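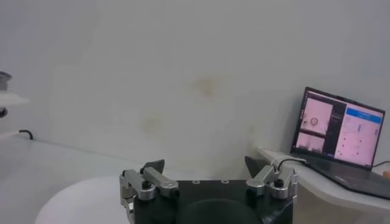 4. Player responses to crafting wait times

4.1 Setting and method

Survival games ask players to gather, build and cook, and most of them make at least one of these jobs take real time. We looked at how players spend that time in Skastum, an open-world survival game from the studio Marnov. Its cooking system was reworked in the March update, when food stopped being made instantly and each recipe was given its own timer. The change was argued over at length on the game's message boards, which made it a useful case.

We recruited 356 players through those boards and through two private servers. Each player kept a short log over four play sessions and agreed to share the activity record that the game saves on their own machine. Players with fewer than 200 hours in the game were treated as newer players, and the rest as experienced ones. Servers that had changed the length of the timers were left out.

For each wait we noted what the player did between starting a recipe and collecting the food. Activities were sorted into four groups: staying at the cooking station, working elsewhere in the base, leaving the base, and closing the game. Where the log and the saved record disagreed, we used the record. A wait with more than one activity was placed in the group that took up most of it.

Steamed dishes have the longest timers in Skastum and also give the longest-lasting bonuses. The bun recipe was the one players mentioned most often in their logs, partly because it needs flour, a crop that many had never bothered to grow before the update. Figure 3 shows steamed buns of the ordinary kitchen sort.

Figure 3. Three steamed buns in a perforated steamer basket, with the glass lid set on the table.

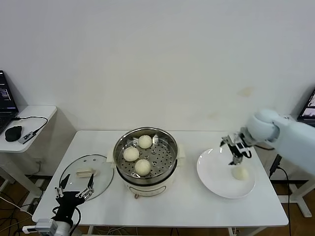
4.2 Results

Newer players tended to stay at the station, even during the longest waits. Several wrote that they were afraid of the food burning, although Skastum has no such rule. Experienced players mostly worked elsewhere in the base and started recipes in batches before doing so. Leaving the base was less common than we had expected in both groups – raids were the reason given most often.

Few players closed the game during a wait. Those who did were mainly on the Saturday sessions of one server, where a shared kitchen meant that somebody else could collect the food. We did not treat these as abandoned waits.

Complaints about the timers were strongest in the first two sessions and became rarer after that. We cannot say whether players had come to accept the change or had simply stopped writing about it. The logs grew shorter over the same period.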